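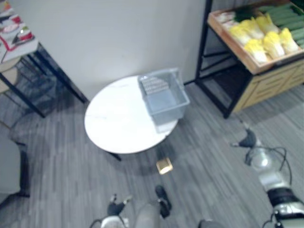 Napa cabbage on the rack, and the round white table against the wall.

Home | Opinion | Neighborhoods | Food | Letters
Search this site Enter keywords Go

Leave the table where it is
By Pascual Henríquez
2019-09-02

I have been buying my vegetables in the same room on Ruddock Street for long enough that I could find the cabbages with my eyes shut, and I'd like to say a few words in defense of the furniture, which I am told is in danger.

The Trovside produce room is small. When the space next door was offered and then withdrawn in June, the people who run it began to think, quite sensibly, about how to get more food into the floor they already have. One proposal is to take out the round table and the seats and run racks along the wall. I've seen the drawing. It would give them 15 more trays, and it was drawn up with care by people I like, and I think it's a mistake.

Let me start with what the racks do well, so that I don't sound like a crank. A shallow wooden tray of napa cabbage on a black metal stand is a handsome thing. The heads lie on their sides, pale yellow and crinkled at the top, white at the base, and you can reach in and pick one up and feel the weight of it, and put it back if your neighbor wants it more. I have no quarrel with trays. I grew up in a house where the vegetables lived in a drawer and you found out about them later.

But a room with only trays in it is a room you walk through. You come in, you choose, you pay, you go, and you've had all your conversation with a cabbage. The table slows people down. It's a good plain table, round and white with faint veins in the top like marble, and because it's round there is no head of it and no wrong place to put your bag. A clear plastic bin can sit on one half and still leave the other half for your elbows. The first real talk I ever had with Cristóbal Farías, after 7 years of nodding at him on the bus, took place there over a disagreement about whether you salt cabbage before or after you cut it. (Before you do anything else, in my view, cut it. He salts the quarters and waits, and I have eaten the results and will admit they were very good.)

Then there are the seats, and here I get a little heated. My mother shopped for herself until she was nearly 90, and she planned her errands by where she could sit down. She didn't need an armchair or a cushion. A stool was fine, or the corner of a bench, and she'd have her breath back and be on her way with the onions. I think of her whenever I hear a chair described as wasted floor. Plenty of people on our street are making that same quiet map in their heads, and every seat that disappears takes a shop off it. 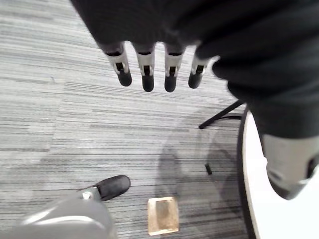

A thin black chair leg takes up very little floor.

I'll grant that furniture is a bother. Chairs wander. You have to sweep around their feet, and somebody always hooks a shopping bag on one and drags it halfway to the door before noticing. A tablecloth has to be taken home and washed, though I'd be sorry to lose the one on the side table, white with its red and gray and dark printed shapes, which does more to cheer the place than any sign could. Small things end up on the floor, too, and need picking up. All of that is work, and I know who ends up doing it.

Still, I wonder if we couldn't manage a smaller change. Put one new rack where the old notice stand used to be. Push the table back a few inches if you must - it's already close to the wall - and let the stool slide in under the side table when it isn't wanted. That might find room for half of those trays, and I would happily buy the first thing that goes on them, even if it's turnips.

The plan is pinned up by the door with a pencil on a string, and it stays up until the end of the month. I've written my piece on it already, in rather small letters, so there is plenty of space left for yours.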